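Amna Rana had been opening old office computers at Ondier for six years when the arm came, and she'll tell you (over a second cup of tea, if you have the time) that she did not care for it one bit. Her wrists did, though! The shop strips down 100 machines in a good week, and by April she had stopped sleeping in a brace.
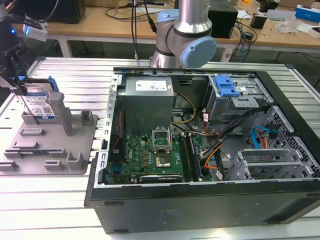

What she does now is harder to put a name to. She decides which memory is worth testing, teaches the arm where a new model keeps its drives, and steps in when a latch sticks. Paraschiva Jitaru, at the next bench, misses the old chatter and says so. But she got a raise with the new duties, and she has begun saying "good morning" to the thing, in Romanian, before she hangs up her coat.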